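Part 2: Setting up the interval timer

OK, so the Trallari wall timer is up, it has power, and you're looking at four dashes blinking at you. Good! That's how mine looked too, for most of an evening, so let me save you the evening. You want the small remote and a fresh battery in it (the one in the box was flat in both of mine).

1. Hold MODE until the dashes stop blinking and you see the clock.

2. Press MODE again, a short press this time. You should get P1 on the left side. P1 is your first saved program.

3. Press EDIT. The work time starts flashing. Punch in your seconds with the number keys. I use 18 for classes.

4. Press OK, then type your rest time. I like 11, which sounds mean but people get used to it.

5. Press OK again and put in the number of rounds.

6. Hold OK until you hear two beeps. One beep means it has NOT saved, and you'll be back at the start when you turn it off. Ask me how I know. 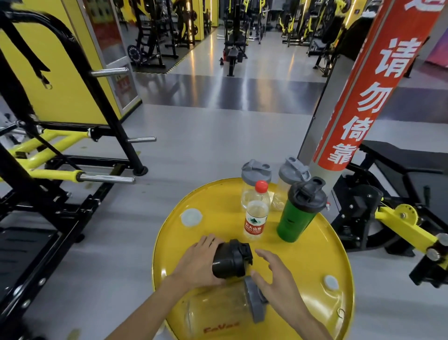

Note: P1 through P9 are all separate, so write down what you put where. I have a strip of tape on the back of my remote with the list on it, and I'd be lost without it. If you share the timer with other coaches, pick a couple of slots and call them yours.

Caution: don't press EDIT while a program is running. On the older Ullmont model that only paused it, and I had the habit for years, but on the Trallari it wipes the round count and you have to start the set over with a room full of people staring at you.

Setting the lead-in

The lead-in is the countdown before round one. It comes set to 2 seconds – way too short to get from the remote to your spot.
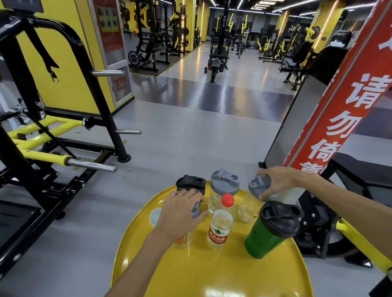
Guide text by the Kabbaj Fitness Notes editor | Updated 2024-10-06

7. From the clock, hold EDIT and MODE together until you see LI.

8. Type the new number. Mine is 19, enough for a last word to the class and a look around the floor.

9. Hold OK for the two beeps, same as before.

Note: the lead-in applies to every program. You can't have a long one on P1 and a short one on P2. I wish you could!

Caution: turn the volume down before you test it the first time. The final beep is much louder than the button beeps, and mine was right over my head.

Related guides
Part 1: Hanging the timer and hiding the cable
Part 3: Pairing a second display
Ikeo speaker set-up
Clearing old programs before the December schedule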